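Téléopération : Halov achève une première campagne de démonstrations en cuisine

La société Halov a terminé en avril l'enregistrement de démonstrations destinées à l'apprentissage de gestes ménagers par des bras robotisés. Le jeu de données comprend 1 227 séquences, dont 812 réalisées par téléopération et le reste par guidage manuel du bras.

Les tâches portent sur la manipulation d'objets courants : saisir, déplacer, ranger, redresser. Chaque opérateur suit une formation de 30 minutes avant sa première prise. « Le guidage à la main donne des trajectoires plus lisses, mais l'opérateur masque souvent l'objet aux capteurs », explique Shewit Teshome, responsable des essais. La commande à distance a donc été retenue pour les gestes fins - au prix d'une durée de séquence presque 3 fois supérieure.

Les séquences comportant une hésitation prolongée sont conservées et annotées à part. Hussam Azar, chargé du traitement, estime que les reprises après une saisie manquée restent sous-représentées dans le lot actuel.
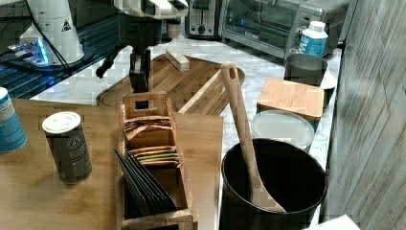 Faut-il savoir programmer pour montrer une tâche au robot ?

Aucune notion de programmation n'est requise : l'opérateur exécute le geste, le système enregistre les positions des articulations et l'ouverture de la pince.

Une seconde campagne, menée avec Watireo, portera sur les tâches à deux bras. Le protocole d'annotation sera révisé au préalable par Relu Ghiță.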